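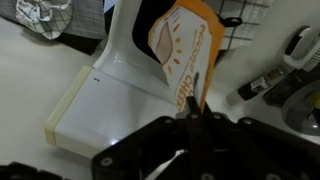 **Figure 1.** A snack pouch of the flat type, held nearly upright at its lower edge.

### 3.2 Packaging formats and what people do with them

Single-serve snacks reach the home in a small number of formats, and the format decides a good deal about where the snack ends up being kept. We sorted the packages in our sample by how they behave on a shelf or table: boxes, tubs, pillow bags, and flat pouches. Flat pouches gave us the most trouble. Most of the front panel on the one in Figure 1 is white, with a bright orange border along the top and one side, and the orange lettering runs vertically when the pouch is upright. A person looking down into a drawer of such pouches sees mostly edges, so the border color does more of the work than the name does. Several households told us that they shop by name but search the drawer by color.

The sample was drawn from 30 households in the Gillness area, all of which had at least one adult who bought snacks weekly. Each household kept a log for 14 days. Participants wrote down the place where a package was first put after shopping, any later place it was moved to, and the place where it was opened. We did not ask them to tidy up before or during the logging period, and we told them that a package left on a table counted as stored there if it stayed overnight.

The logs gave over 900 entries. Boxes moved the least. They were put in a cabinet on the first day and usually stayed there until empty. Tubs behaved much the same way, apart from a few that went to a workplace and did not come back. Pillow bags were moved once or twice, mostly after opening, when they needed a clip or a second container. Flat pouches moved more often than any other format and were logged in the widest range of places, including coat pockets, desk trays, windowsills, and the tops of appliances.

Part of the reason is mechanical. A flat pouch with no bottom fold will not stand by itself, and when it is laid down it slides under other things. In the exit interviews, people described finding pouches under dish towels, behind the toaster, and between cookbooks. One household had bought a Bodport drawer divider for them but used it for batteries instead. Another kept them upright in an old mail holder — a solution that worked well until the holder was needed for mail.

We coded each storage place as closed (cabinet, drawer, lidded bin) or open (table, counter, shelf without a door). Two coders worked separately and agreed on 92 percent of the entries. Most of the disagreements concerned baskets, which some households covered with a cloth. We settled these by treating a covered basket as closed only if the log said the cover was normally left on. Rondonuwu's scheme for pantry goods uses a third class for baskets, but we had too few of them to make that useful.

Two limits should be noted. The logging period fell in December, when tables and counters hold more than usual, and this may have raised the number of open placements. The log sheet, adapted from the Prarnell kitchen diary, also has a single line for each move, so short stops between two places were probably missed.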